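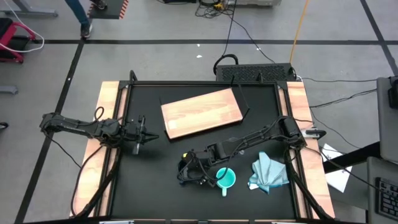
Section 4. Wiping down and resetting the tabletop

Read this section before you buy anything. Most products sold for black tabletops promise a streak-free finish, and we have yet to find one that beats a damp cloth. The Fosura care leaflet recommends its own spray, naturally. You can use it. We stopped.

What you need

One soft cloth, one dry towel, plain water, and a drop of dish soap for grease. The Lengyel kit includes 26 pieces and you will use two of them.

4.1 Clearing

1. Pour out any cup that still has liquid in it. Do this at the sink. Even a little water in the bottom will travel a long way across a flat top.

2. Carry mugs and pots by the handle, one in each hand at most. Stacking a mug inside a pot saves one trip and chips rims.

3. Lift the cutting board straight up. Don't slide it. Crumbs under a board scratch a matte finish, whatever the word "scratchproof" on the Drullell carton may suggest.

CAUTION: Check that a pot is cool before it goes on or near a wood edge. Heat marks in pale wood do not rub out.

4.2 Wiping

4. Shake the cloth out fully. A cloth left in a heap holds grit in the folds.

5. Dampen it and wring it hard. Wipe the black surface from back to front in straight passes. Circles look thorough but leave smears.

6. Wipe the light wood strips last, along the grain, with the dry towel. If a strip feels rough, leave it alone until it is fully dry — then decide whether it needs sanding. Usually it doesn't. If it does, use 400 grit and stop early.

NOTE: We are asked about oiling the wood. Oil darkens it, gets onto the cups, and has to be done again. Your choice.

4.3 Putting things back

7. Group the drinking things together, with the pot and the white mug side by side and the clear cup a little apart. Clear plastic is easy to knock over when it stands behind something taller. 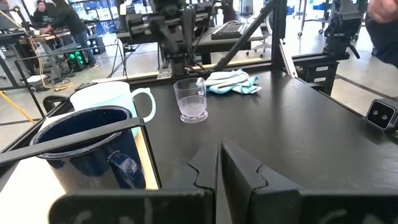 8. Turn each handle to a side where you can reach it without leaning across the other pieces.

9. Leave the cloth on the top only if you'll use it again soon. Otherwise hang it up.

Replacement parts

Towel, part 296. Cloth, part 537. Any cotton dish towel of similar size will do the same job, and we have not been able to tell them apart after a few washes.

Section last revised January 1, 2019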